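18/08/2018 – shop notebook, dye bench

OK so the red is finally behaving! Writing this down before I forget what I did, and so Begoña can stop asking me at lunch.

Started from the Finstead recipe card, the old one with the coffee ring on it, and scaled it to 400 g dry weight of the cotton twill. Madder only this time, no cochineal on top. I soaked the ground root overnight in the enamel pot and brought it up very slowly. Last April I let it get too hot and everything went brown, like weak tea on a bad carpet, so I stood over it with the thermometer like a hawk and kept it under the line I marked in pencil on the wall.

Things I changed from last time:
Chalk in the bath. The tap water at Barkatham is softer than what we had in the old building and madder wants calcium. One heaped spoonful, then another half when it looked sulky.
Mordant twice. Alum, dry, rest, alum again. Tedious (my back!) but the color took so much more evenly.
Wet the cloth out properly. I left it in the sink with a drop of the blue soap until it sank by itself. Leandro says he never bothers. Leandro's swatches are blotchy.

Six swatches came out of the first bath. Numbers one to four are good, five has a fold mark right across it, and six I stirred with the spoon that had iron on it, so it's a sort of sad plum. I kind of like it? Stapled it in anyway.

Second bath from the same liquor gave a nice soft coral, much lighter than I expected, and the third was hardly more than peach. Pour the exhaust into the bucket with the Urquijo label, please, and NOT down the yard drain. We had words about that already.

Iñaki came by wanting to know if we could match the lining fabric for the Bormont cushions. I told him maybe, if they can live with some drift between batches. He wants 31 covers. I want a bigger pot.
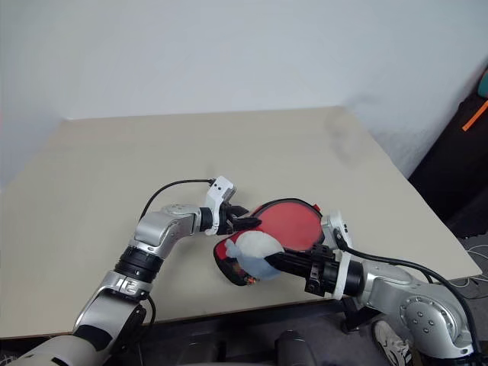

Matching by eye keeps fooling me, so I'm trying to be stricter about what goes next to what. A swatch I'd swear was pink by the window looks properly red once it's on the dark felt, and then I carry it back and it's pink again, ugh. Edging does it too – the red pouch has a big smooth panel in muted coral and a much stronger red down at the end where the thick black border goes round the corner, and I couldn't tell you how much of that difference my eye is adding. So from now on: gray card behind everything, same lamp, and no black trim anywhere near the swatch until I've written the note.

Lightfastness strips went up in the south window this afternoon, half covered with foil. Please don't move them to get at the plant. Araceli, that's you.

Still to do: order more alum, rinse the plum one again to see if it bleeds, scrub the iron spoon or throw it out. Also find the lid for the enamel pot, which was on the shelf by the door yesterday and has gone wandering.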